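**Table Presentation of Small Baked Goods: Report on the Shared Plate Project**
Unit: Food Service and Hospitality Practice
Prepared by Brodie Costigan

## 1. Purpose

The project examined how a small assortment of sweet pastries should be set out on a table for self-service. The question came from the Dikell café, where staff had noted that guests at the morning tea table tended to take from whichever plate stood nearest to them and left the remainder untouched. The group was asked to recommend a simple layout that could be set up by one person, using items already held in the Dikell cupboard.

The work was carried out in April over 11 short sessions. The total spent on supplies was $308, most of which went to baked goods. Tableware was borrowed and has since been returned.

## 2. Materials and layout

The standard layout used a light wooden table, a woven grey placemat, two round plates and a potted plant. The placemat was chosen over a full tablecloth so that the grain of the wood would remain in view. Plates were of different colours, one white and one a pale purple, in order that guests could be directed to one or the other without confusion.

Small donuts were assigned to the white plate and larger ones to the purple plate. Glazes were mixed on each plate, with no two of the same colour side by side. The plant was placed behind the food, where it would give some height without getting in the way of a reaching hand.

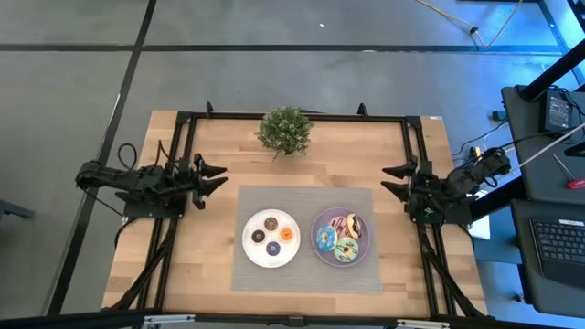 Kieran Rudd took a different view of the plates at the review meeting, and asked that it be recorded. In his opinion a guest reads two colours of plate as two kinds of food, and will look for a label saying which one is gluten free. He would have used matching plates and let the size of the donuts speak for itself. The group agreed that the point was a fair one for public events, where dietary labels are required in any case. It was decided to keep the two colours for the remainder of the project and to add a small card at the Dikell table.

## 3. Spacing and placement

The second part of the work dealt with the space left between pieces. The written guide supplied by Widmer, which the group followed at first, recommends filling a plate to the rim. In practice this made it hard to lift one piece without touching the next, and soft icing was marked as a result. The group therefore set a limit on the number of pieces per plate and refilled more often - a little more work for the server, but tidier at the end of the hour.
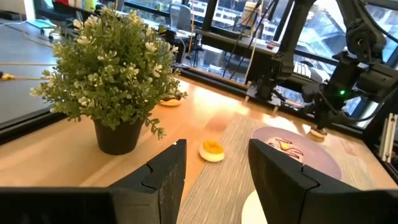

Decoration also affects how a piece should be placed. A plain glaze looks much the same from any side, while piped or drizzled lines have a direction and are best turned toward the guest. On a mauve plate, dark lines over a pale pastry are easy to pick out, and a plate of that colour is suggested for decorated pieces. Glossy golden tops gave enough contrast against the placemat and the wood to be set down without a plate, although the group does not recommend this for service. The plant should have its loose sprigs trimmed or turned to the back, as its foliage spreads widely and one piece of greenery can be found hanging beside the pot on the side nearest the tarts.

## 4. Recommendations

- Use one placemat and two plates for each table.
- Place larger or decorated pieces on the coloured plate.
- Leave a clear space between pieces and refill from the kitchen.
- Keep the plant behind the food and check it for drooping stems before service.
- Provide a dietary card, as raised by Kieran Rudd.

A trial with a tiered stand was planned but was not completed, as the stand on loan from Vundum was needed elsewhere. The layout sheet has been filed with the Dikell café supervisor, and a copy is held with the unit records.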